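Fruits, nappes et vaisselle à fleurs : quelques habitudes pratiques

Les agrumes se gardent mieux à l'air qu'enfermés. Dans un sac plastique, l'humidité stagne et la moisissure passe vite d'un fruit à l'autre. Sortez-les du filet dès le retour du marché, retirez ceux qui sont mous ou tachés et posez les autres sur un plat large, en une seule couche. Au-delà d'une semaine, mettez-les dans le bac du réfrigérateur.

Ne lavez les fruits qu'au moment de les manger. Si vous tenez à les rincer avant, essuyez-les un par un avec un torchon propre, sans oublier le creux autour du pédoncule.

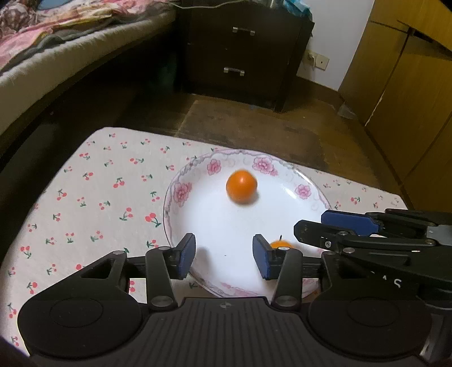 Les assiettes décorées demandent un peu plus de soin que la vaisselle blanche. Lavez-les à la main, à l'eau tiède, avec une éponge douce. Les poudres à récurer ternissent les couleurs et usent d'abord le bord. Une assiette ronde en porcelaine à liseré rose et grosses fleurs, comme celle-ci, convient très bien pour présenter de petits fruits orange. Laissez la queue quand il y en a une : l'arracher peut déchirer la peau. Pour ranger, glissez une feuille de papier absorbant entre deux assiettes.

Une nappe imprimée à fond blanc se lave à 40 degrés, à l'envers, avec du linge clair. Pour une tache de jus, tamponnez à l'eau froide, puis frottez avec un peu de savon de Marseille et laissez agir 12 minutes avant de mettre en machine. Chez nous, le détachant Stamero a donné le même résultat que le savon, pour plus cher.

Si la nappe sert par terre, pour un goûter dans la chambre par exemple, passez d'abord le balai. Sur un parquet, secouez-la ensuite par la fenêtre et essuyez tout de suite les gouttes de jus avec un chiffon à peine humide.

Les épluchures peuvent sécher sur une grille, à plat, pendant deux ou trois jours. On les met ensuite dans un sachet en tissu, entre les piles de draps. À remplacer quand elles ne sentent plus rien.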